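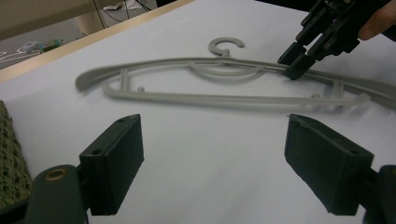 Hellgrauer Bügel auf weißem Tisch

26.04.2024

Der Kleiderschrank ist dran! Seit Wochen schiebe ich das vor mir her, und heute nach dem Frühstück habe ich einfach alles aufs Bett geworfen, wirklich alles, auch die Winterjacken ganz hinten. Drahtbügel aus der Reinigung, dicke Holzdinger, die die halbe Stange fressen, und dazwischen die hellgrauen aus Kunststoff. Die sind so schön schlicht! Unten der gerade Steg mit den zwei kleinen Zapfen, da kommen jetzt die Röcke mit den Schlaufen dran (endlich rutscht da nichts mehr).

28 Stück habe ich von der Sorte zusammenbekommen, ein paar lagen noch im Karton vom Umzug nach Graltport. Für die Sommersachen reicht das locker. Die Drahtbügel kommen weg, zwei behalte ich für den Balkon.

Und dann die Farben, ich konnte nicht aufhören: Blusen von Weiß bis Dunkelblau, danach die Kleider. Das grüne von Ciresico hatte ich völlig vergessen, das ziehe ich im Juni zur Hochzeit an, Schuhe habe ich auch schon dazu!

Morgen noch die Schubladen und die Schals. Jetzt erst mal Tee, mir tun die Arme weh.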